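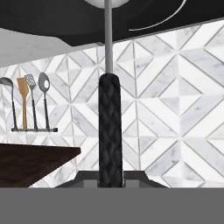

3.2 Materials and Procedure

The study asked whether shoppers judge the feel of a surface differently when its pattern is easy or hard to make out. Earlier work on texture judgments has mostly used fabric swatches and sanded blocks that people could touch. Our participants worked from still pictures alone, as they would when shopping online.

The picture set had 180 items, split evenly between low-contrast and high-contrast patterns. Smooth, ribbed, woven and quilted surfaces were included in both halves. Backgrounds were kept plain or nearly so where possible. Some items were computer renderings, and these were rated in the same sessions as the photographs. Figure 1 is a rendering with a dark diamond-quilted pattern on a tall black cylindrical form, and was placed in the low-contrast half.

Participants were recruited in July from the Wiltel household panel, which has 2000 active members. Invitations went to every member who had bought at least one item of homeware online in the past year. The first 300 people to reply were enrolled. Eleven did not finish the second session and were dropped, leaving 289 for analysis. All of them reported normal or corrected vision. They were paid by gift card after the second session.

Each person completed two sessions at home on a laptop or desktop computer. Phones were not allowed, as a small screen could hide the finer patterns. In the first session, participants rated each surface for roughness, softness and firmness on a seven-point scale. In the second, they saw the same pictures in a new order and rated how much they would like to hold the object. A practice block came before each session and was not scored.

Pictures were shown one at a time with no time limit. Participants could not go back to change a rating. A short break was offered halfway through, and most people took it. The rating pages were built in Katow, a survey tool that records response time along with each answer. Ratings given in under half a second were treated as accidental and removed.

Contrast was scored before testing began by two coders who did not know the aims of the study. They worked separately and then met to settle the items on which they differed. Most disagreements involved glossy surfaces, where a highlight could be read as part of the pattern. These items were kept, and we report the main results both with and without them.

Roughness ratings were averaged within each pattern type for each participant. We then compared the two contrast levels using a mixed model, with participant and picture as random effects. Screen size and age were entered as covariates. The results for roughness are given in Section 4.1 and those for softness and firmness in Section 4.2.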